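How to get candle wax out of a tablecloth

Did this again last night after a dinner at Plestel, so writing it down while I remember. Works on cotton and linen. Not silk, dont try it on silk.

First – let the wax go hard. Leave it alone. If you're in a rush, ice cubes in a plastic bag, sit it on top for a bit.

Scrape off what you can with a butter knife. Go gently, flat side down. You want the lumps gone, the stain comes later.

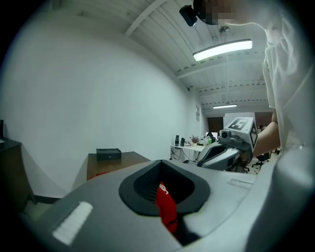
Next, brown paper. Grocery bags are fine, plain side only, the printed side can transfer. One piece under the cloth, one on top. Iron on low, no steam. Press, lift, move to a clean bit of paper. Keep going until the paper stops coming up greasy.

Colored candles leave dye behind. Dab with rubbing alcohol on a white rag, test a corner first. Work from the outside in or it spreads. Rinse it well before it goes anywhere near the machine.
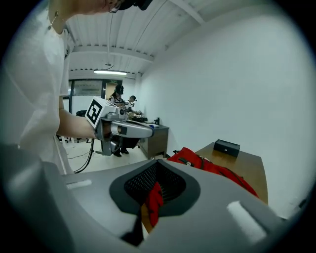 By Kirsten Frandsen
Posted Jun 16, 2018 | Filed under: Laundry, Stains | 3 comments

Then wash as normal, hottest the label allows. Check before you dry it – the dryer sets whatever is left and then you're stuck with it. Still a mark? Repeat the alcohol, wash agian.

Old wax that has been in a drawer since April takes 2 rounds, sometimes more. Same method.

Next up: red wine on the same cloth.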